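FOR IMMEDIATE RELEASE

Jelik Asks Households to Put the Fruit Where They Can See It

August -- Jelik, the housewares shop that once devoted an entire window to butter dishes, today announced the return of its Fruit on the Table month. The idea is simple enough to be embarrassing in a press release. Take the fruit out of the refrigerator drawer, set it on a table, and eat it before it becomes a science project.

Last August, 1085 households signed up. Each kept a short diary of what was put out and what was eaten. Bananas went first. Lemons, which few people eat on purpose, stayed the whole month and were praised for their looks.

"People buy a bowl from us, and then they keep mail in it," said Lempi Hyvönen, who runs the program. "I have nothing against mail. It just doesn't go well with yogurt."

This year the shop is dropping the bowl rule altogether. Fruit may sit on a plate, on a cloth, or in a loose crowd of its own choosing. Mixed company is encouraged, and so is a fruit the household has never bought before, even if it takes four people and a search engine to open it.

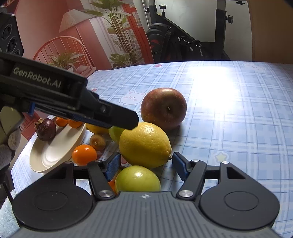 Lemons, a red apple, a kiwi and orange citrus on a blue and white plaid tablecloth.

Anyone who signs up will get a diary sheet, a paring knife and a card on which fruits prefer the cold after all. Berries do, and Jelik would like to apologize to everyone who followed last year's card. There are 2000 kits, handed out at the Jelik counter until they run out.

The month closes with an open table at the Dranico hall, starting at 5 p.m. Guests are asked to bring one piece of fruit each and leave with a different one. Trading a grape for a melon is allowed -- once.

Entry is free. Tablecloths will be provided, and most of them will be ironed.

Press contact: Lempi Hyvönen, Jelik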